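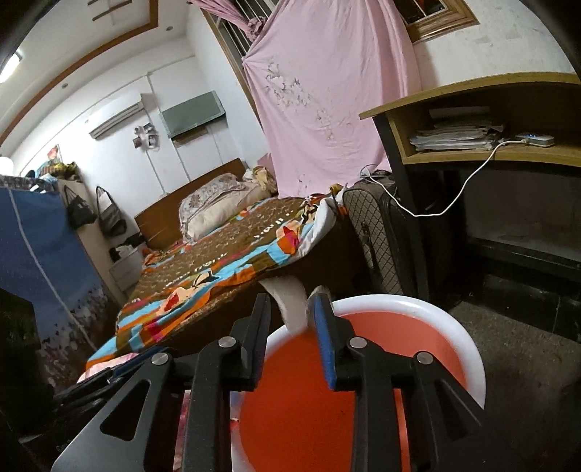

Hand-held gripper with a strip of white cloth between the fingers, over a basin at the side of a bed.

Skoltamer releases Hulline 5, with finger-opening measurement from video and a new grasp review tool

HAMILTON, Ontario, Monday, August 31, 2020 - Skoltamer today released Hulline 5, a new version of its software for turning recordings from hand-held grippers into motion data that a robot arm can be programmed or trained with. The release adds a module called Gape, which measures how far open the gripper's fingers are using only the camera picture. It also adds a review tool for marking grasps, a rewritten motion check, and support for exporting to arm controllers made by Inuvex.

Hulline is used by teams who collect demonstrations of household work by hand. A person holds the gripper, does a job such as moving laundry or clearing a counter, and the software works out the path the gripper took, when the fingers opened and closed, and whether a given arm could follow the same path.

Until now, Hulline needed a position sensor in the gripper to know the finger opening. The sensor had to be wired, calibrated and kept in time with the camera. When the two clocks drifted apart, the recorded moment of a grasp no longer lined up with the picture, and the recording often had to be thrown out.

Gape removes the need for the sensor. It finds the fingers and the linkage arms in each picture, fits them to a model of the gripper, and reports the opening in millimetres. Fixed points on the linkage, such as screw heads, are used as markers. No stickers or printed tags have to be added. If a gripper has a pad on one finger and none on the other, the user draws each finger separately during setup, and Gape tracks them as two parts.

"Most of our support mail in the past year was about sensor timing," said Yaroslav Kovalchuk, head of software at Skoltamer. "The camera already sees the fingers in every picture, so we decided to measure them there. The opening and the image then carry the same time stamp and there is nothing to line up."

Setup for a new gripper takes a short calibration recording in which the user opens and closes the fingers fully, slowly at first and then at working speed. Gape builds its model from that recording and saves it as a profile. Profiles can be copied between machines. If the camera mount is moved or the lens is changed, the profile must be made again, and Hulline 5 will warn the user when the fingers no longer appear where the profile expects them.

Soft and thin items

The second main change is in how Hulline decides that something has been grasped. Earlier versions looked for a finger opening that stopped changing before the fingers were fully closed. That works for a cup or a box. It does not work for cloth, where the fingers close almost all the way whether or not they have hold of anything.

Hulline 5 looks at the area between and just below the fingers as well as the opening. When material there moves along with the gripper over a number of pictures, the software marks a likely grasp and gives it a confidence score. When the material stays behind, the mark is removed. Items with a low score are sent to the new grasp review tool.

The review tool shows the pictures before and after each likely grasp beside a plot of the finger opening. A reviewer can accept the mark, move it, delete it or add one the software missed. Keyboard shortcuts cover all four actions. Changes are saved in a separate file, and the original recording is never altered. Two reviewers can work on the same recording and compare their marks afterwards.

Skoltamer tested the grasp detection on its own recordings, made in 32 homes. The work covered 27 kinds of task, among them folding, sorting, putting items into basins and baskets, and making beds. Thin cloth remains the hardest case. The company recommends that every grasp of a single layer of fabric be looked at by a person, whatever its score.

"We would sooner send a reviewer too many clips than let a bad mark through," Kovalchuk said. "A wrong grasp time is hard to find later on. The arm closes on air and people start looking for a fault in the controller."

Position tracking in furnished rooms

Hulline works out the path of the gripper from the camera picture and from a motion sensor in the handle. In ordinary rooms the picture is a mixed source. Patterned bedding gives the tracker plenty of points to follow, but bedding moves when it is pulled. Plain white walls stay where they are and give very little to follow. Hanging fabric may shift with the air in the room.

In version 5 the tracker keeps two groups of points. Points that agree with the motion sensor over a long stretch are treated as part of the room. Points that disagree are set aside and are not used for position, though they remain available to the grasp detection. The user can display both groups over the recording, in two colours, to see what the tracker is relying on. Edges of window frames, shelves, doors and ceiling trim usually end up in the first group.

Bright lamps and windows have also been a source of trouble in the past, as the camera changes its exposure when they enter the view and points are lost. Hulline 5 reads the exposure value where the camera supplies it and widens its search for a few pictures after each change. Cameras that do not report exposure can still be used, but without this correction.

Motion check and export

A path that is easy for a human arm may be out of reach for a machine. The motion check in Hulline takes a description of a robot arm and a mounting point, then tests each recorded path for reach, joint limits, speed and contact between the arm and itself. In earlier versions the result was a simple pass or fail for the whole recording.

The rewritten check reports the result for each section of the path. If the first half of a recording can be followed and the second half can't, the user is told where the trouble begins and which joint is at its limit. The software will also try other mounting points on request and list those that would let more of the path through. It does not change the recorded path unless asked. An optional smoothing step is available for small speed violations, and every point it moves is logged.

The check does not look for contact between the arm and furniture. Hulline holds no full model of the room, and users who need that kind of test should run the exported path in their own planner.

Export for Inuvex controllers is new in this release. Paths, finger openings and grasp marks are written to one file that the controller can load directly. Files in the older Hulline text format can still be written, and scripts made for version 4 will run without changes, with one exception: the field for finger opening is now in millimetres in place of raw sensor counts. Scripts that read the raw counts can ask for them with a setting, provided the recording was made with a sensor.

Processing and privacy

All processing in Hulline runs on the customer's own computer. No recording is sent to Skoltamer. On the company's standard test machine, a desktop with a single graphics card, one hour of video takes 40 minutes to process with Gape and grasp detection switched on. Gape can be switched off for recordings that have sensor data, and this shortens the time.

Recordings made in homes often show personal belongings. Hulline 5 includes a masking step that blurs regions chosen by the user, such as a framed picture or papers on a desk, and follows them as the camera moves. Masked regions are left out of position tracking. Masking should be done before recordings are shared, and users are asked to play the masked recording through to the end, as a region that leaves the view and comes back may need to be marked again.

Availability

A trial version of Gape has been with selected customers since March. Changes made as a result of their comments include the separate finger outlines, the warning for a moved camera, and the option to keep raw sensor counts.

Hulline 5 is available today for Linux. A Windows version of the review tool is planned, but no date has been set. Customers with a current support contract may download the release from their account page at no added charge. Customers on version 3 or earlier should contact Skoltamer before upgrading, as their project files have to be converted first. The manual, release notes and a sample recording with a finished gripper profile are included in the download.

About Skoltamer

Skoltamer develops software for recording, checking and preparing robot motion. The company is based in Hamilton, Ontario. Its products are used in research labs and by makers of service robots.

Hulline and Gape are trademarks of Skoltamer. Inuvex is a trademark of its owner.

Media contact
Yaroslav Kovalchuk
Head of Software, Skoltamer
Hamilton, Ontario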